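Hand-held gripper demonstration

From the Prercombe open reference on robotics

Hand-held gripper demonstration is a way of showing a task to a robot in which a person carries the gripper in the hand and does the task with it, without a robot arm being present. A camera fixed to the gripper records the work from close to the fingers. The recordings are later used to train a control program, called a policy, which then moves a similar gripper on a real arm. The method belongs to the wider field of learning from demonstration, together with kinesthetic teaching and teleoperation.

Background

In kinesthetic teaching the person holds the arm of the robot and pushes it through the movement. The arm must be light to move, and the hands of the teacher often cover the view of the cameras. In teleoperation the person stands at some distance and guides the arm with a joystick, a smaller copy of the arm, or hand controllers of the kind used in virtual reality. Both ways need a working robot for every hour of recording. The hand-held gripper was introduced mainly to remove this need.
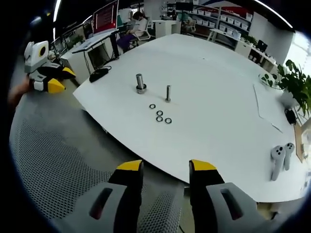

The work can be done at a usual office table, and two persons may record at the same table if they agree who handles which parts. The surroundings are normally not cleared away. It is believed that a policy trained with varied backgrounds is less disturbed when it is moved to another room, although the size of this effect depends on the task.

Equipment

A typical device has two fingers which open and close together, a handle or wrist mount, and a wide-angle camera directed along the fingers. The finger tips are usually of a soft material and in a bright colour, so that the opening of the gripper can be measured from the video. The position of the device in space is found from the video itself, from a motion sensor, or from an outside tracking system. Some devices send their data through a cable. This makes them simpler but limits the reach of the demonstrator.

The peg and washer task

A common exercise for this method is to pick up a flat ring or washer and put it over an upright peg. The Greltano set of tasks uses it in two forms, one with a thick peg and one with a thin peg. The difficult part is the pick-up, as a washer lies very low on the table and the fingers have to come down almost to the surface.
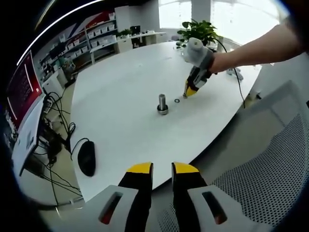 Gripper held above a small washer beside a metal peg on a round base.

One demonstration begins with the fingers open and away from the parts, and ends when the washer is on the peg and the fingers are open again. In the Greltano rules an episode may not be longer than 30 seconds. The demonstrator is asked to move at an even speed and not to correct the washer with the free hand.

Recording and selection

Not every recording can be used. Episodes are rejected if the tracking is lost, if the washer falls from the table, or if the fingers leave the view of the camera. In the Mogensen collection, which was made by 11 demonstrators, 1,876 episodes were recorded and 1,552 were kept after checking.
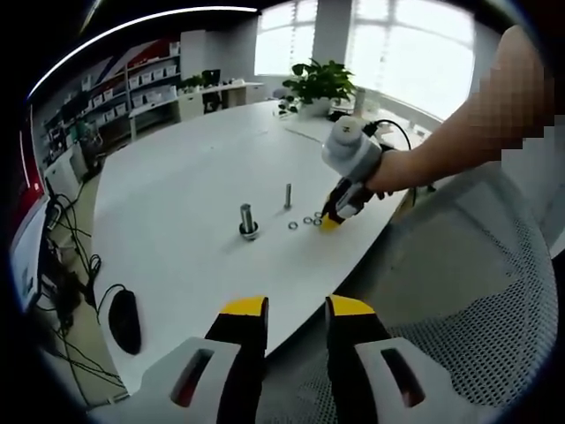
Yellow finger tip touching the table close to a group of washers, with two upright bolts of different thickness.

Limitations

A human wrist can turn in ways that many robot arms cannot follow, and a part of the demonstrations may therefore be out of reach for the arm. The forces at the fingers are in most cases not recorded. New demonstrators also need some practice before their movements become regular.

See also

Kinesthetic teaching
Teleoperation
Rarnard gripper
Peg insertion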